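Fenudside Robotics Group
We have today released version 4 of Gistik, our open motion planning software for single-arm manipulators. The posts below set out what has changed and what users should do before they upgrade. (1/9)

The main change is to replanning. Earlier versions stopped the arm whenever the perception module reported a new obstacle, then planned again from rest. Gistik now keeps the arm moving at reduced speed while a new path is worked out. (2/9)

If no safe path is found within the time limit, the arm comes to a controlled stop and the operator is told why. The time limit can be set for each task. The default remains cautious. (3/9)

Leif Thoroddsen, who leads the planning work: "Stopping was the safe choice, but it made tabletop tasks very slow. Most of our effort since February has gone into slowing down smoothly and into proving that the stop still works when it is needed." (4/9)

Perception has been moved out of the planner and into a separate service, Penner. It can be restarted without restarting the controller. Sites which run their own object detector may continue to do so, provided that it publishes to the new message format. (5/9)

Users of the Fitiven simulator should note that collision margins are now read from the task file and no longer from the robot model. Old task files will load with a warning. A conversion script is included in the tools folder. (6/9)

Testing has been carried out on tabletop layouts with everyday items, including tableware. Þórarinn Hauksdóttir and the test team logged more than 7 hours of continuous running on the final build. (7/9)
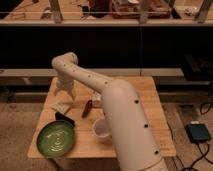
The arm over the test table, with a green plate and a white plastic cup among the items.

Known issue: see-through containers are still sometimes given too small an outline by Penner. We advise a wider margin for such items until the next minor release. (8/9)

Support for version 3 will continue for 6 months. Fault reports should be sent through the Gistik issue tracker, with the log file attached. Questions about licensing should go to the Fenudside office. (9/9)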